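Home Forum Walls & Floors Craft Room Laundry Log in

Wavy wallpaper in a tiny hobby nook: too much?
Posted by Ye-ji Min in Walls & Floors, July
937 views 50 likes Share

Hi all! I'm doing up the little alcove off our lounge as a nook for sewing and music practice and I'm completely in love with a swirly wave wallpaper, mint green with greyish mauve and charcoal, all outlined in thin black lines. My sister reckons it'll make everyone seasick. I want it on all three sides!! The bench top is going to be a grey marble look. Has anyone lived with a pattern this busy? And where do I put the bits and bobs, given I've got next to no bench space? It's only 110 cm across.

Kenji Montoya
Do it! Do all three sides! We papered ours in a big loud wave and I still grin every time I walk past. A small space can take far more pattern than you'd think, and a quiet grey underneath gives your eyes somewhere to rest. My one tip is to keep the fabric you leave out fairly plain. A soft sage green looks gorgeous with mint, and a busy floral will fight it.

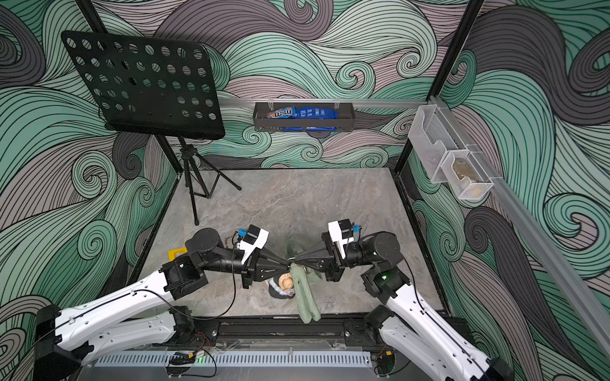 For the bits and bobs, go up the wall. A plain aluminium rail along the back with a metal basket clipped onto it is brilliant, and you can shift it along whenever you change your mind. Mine's got M&M's and some blue packaging in it. A black music stand suits the charcoal in the paper too, and the sort with holes punched through the desk doesn't look nearly as heavy as a solid one. Screw the rail into studs, and mark where they are BEFORE the paper goes up (guess how I learnt that).

potow_patterns
Matching the waves at the corners is a pain. Buy an extra roll from the same batch.

Iko
Love this colour combo! I'd order a sample and tape it up for a few days, and have a look at it around 4 pm when the light gets low, as mauve can go quite brown. Put a little ornament or two on the bench and call it done. Not sure about the seasick thing, I get carsick and wallpaper's never bothered me.

14 people found this thread helpful
Report Share Back to Walls & Floors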